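Blog > Threads > Lab kit & budgets

Zixuan Fu
Thu 18 March

Right, equipment budget thread, because three people asked and I've got a train to catch. We're a small group doing table-top handling, dishes mostly. Money has to be committed before the end of the month.

1/ First thing. The arm is the bit everyone argues over and it's maybe half the spend. Bandetti quote came in fine. Movadance cheaper on paper, then you add the controller, the stand, the training day. Ask for the all-in price. Ask twice.

2/ Fingers and pads. We put down one spare set last October. One! Foam wears out, rubber wears out, edges go ragged, and then you're waiting on a parcel. This year it's 8 sets and Dehua Lei is holding me to it.

14 shares · 32 comments

3/ Lead times. Peng said 30 days for the wrist camera mount. Wasn't 30 days. Put it in the plan as double and be pleased if it's early. 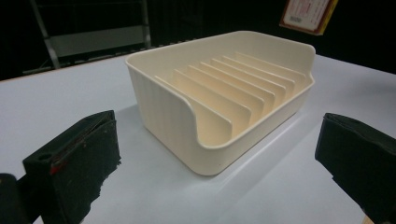 4/ Objects. Budget line people forget completly. Plates, racks, trays, cups, all the boring kitchen stuff, and you want duplicates of everything as shops drop a line and then your tests don't match. Ours was zero last year and came out of Lanying Qin's pocket till she put a claim in. Now it has its own row in the sheet.

5/ Anything with slots: buy a few kinds. Thin dividers, thick ones, wide gaps, narrow. A policy that's only met one rack knows one rack.

6/ Table. Plain, matte, light top. Don't spend much. Do spend on the lights above it, we got that the wrong way round and paid for it in reruns.

7/ Service contract. Drultgate wanted 727 a quarter for phone support plus one visit. Surachet Sangkhawat talked me out of it, reckons we can do most repairs in house. Ask me again in October.

8/ Somebody asked new or second hand. Second hand for the stand and the shelving, fine. Not for the arm, not unless you can see the hours on it. Aiguo Du disagrees and has bought two that way, go and ask him

9/ Sheet with all the rows coming tonight if the wifi on this train holds. Prices taken out, sorry, quotes are confidental. Row names should still help

61 shares · 9 comments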